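Braltanthorpe Mending Room: Frequently Asked Questions

We fix zippers, replace buttons, patch knees and put hems back where they used to be. We get the same questions most weeks, so they're written down here, and you can read them in the comfort of your own torn pants.

What do you repair?

Clothing, mostly. Coats, jeans, shirts, skirts, the good sweater and the other sweater you wear because the good one is at the cleaners. We also take backpacks, tote bags, cushion covers and soft toys. We don't do shoes, leather furniture, wedding dresses or anything with a battery in it.

Do I need an appointment?

Not for a drop-off. Walk in during opening hours, put the thing on the counter and tell us what's wrong with it. If you want something fitted while you're wearing it, please book, as there's one fitting room and it has a curtain that doesn't forgive crowds.

When are you open?

Ten to six, closed Tuesday. People come on Tuesday anyway and rattle the door. It stays closed.

How much does it cost?

A button is $3 if you bring the button and $4 if you want one of ours. A plain hem is $18. A new zipper in a jacket starts at $35 and goes up with the length of the zipper and the number of linings somebody thought the jacket needed. We'll give you a price before we start, and if it costs more than the garment did, we'll say so. You can go ahead anyway. People are fond of their coats.

How long will it take?

Buttons and small seams are usually ready the next open day. Hems take up to a week. Zippers and lining jobs take up to 10 days, longer in October, when the whole town discovers at once that last winter happened to its coats.

Can you do it while I wait?

A button, yes, if we're not in the middle of something. Anything involving the sewing machine, no. There's a chair by the door, but it was chosen to discourage you.

My zipper splits open behind the slider. Is it dead?

Often it's only the slider that's worn, and a new slider is much cheaper than a new zipper. Bring it in and don't squeeze it with pliers first. We know you've already squeezed it with pliers. Bring it in anyway.

My zipper is stuck. What should I try at home?

Look for cloth caught in the teeth and ease it out sideways, away from the slider. If there's no cloth, run a plain pencil along the teeth on both sides and try again gently. A bit of candle wax works too. Cooking oil also works, in the sense that you'll then have a moving zipper and a stain. 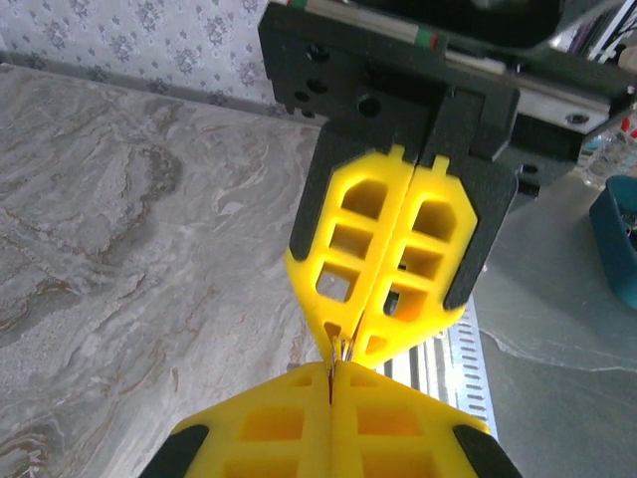

What should I do with small parts that have come off?

Put them in an envelope, write your name on it and hand it over with the garment. Hooks, snaps, sliders, pulls and buttons are all worth saving, even bent ones, as a matching part can be hard to find. Please don't leave them loose in the pocket, especially if the pocket is what needs fixing.

Can you match my button?

Sometimes. We keep 158 kinds of button in the drawers, and yours will be a slightly different brown from all of them. When there's no match we can move a button up from the bottom of the shirt, where it gets tucked in, and put the near miss down there. If it's a coat, you may prefer to change the whole set. A set of six from the Ikonex drawer is $9, plus the sewing.

Do I have to wash things before I bring them in?

Yes. We mean this one. Clean and fully dry, please, including gym bags, dog coats and anything that has been camping. Unwashed items go back across the counter with a polite smile that we've practiced.

Can you make my pants longer?

It depends on what's folded up inside. Turn the hem inside out and look. If there's an inch of spare cloth, you can have most of that inch. The old crease may show as a faint line, and on dark denim it nearly always will.

What about visible patches?

We like them and will happily do one in a color you'll regret. Plain patches are $12. Darning over a patch with contrast thread takes longer, so we quote those one at a time. If you'd like the repair to be hidden, say so at drop-off, or you may get our taste.

What kind of thread do you use?

Polyester for most things, cotton for old cotton, and a heavy bonded thread from Abbasi for bags and straps. The heavy thread comes in black, tan and a green that was a mistake in ordering. Ask for the green and we'll take $2 off.

Is there a guarantee?

Our stitching is covered for 84 days. If the seam we sewed comes undone, we'll sew it again free. If the cloth next to it gives way, that's a new job, and possibly a sign.

I've lost my ticket.

Describe the item in more detail than "black jacket." At any moment most of the rail is black jackets.

What happens to things that are never collected?

We call twice and then hold the item for 102 days from the date on the ticket. After that it goes to the charity shop on Hulov Street, where you are welcome to buy it back, fully mended.

How can I pay?

Card or cash when you pick up. We don't take checks, and we've stopped taking jam.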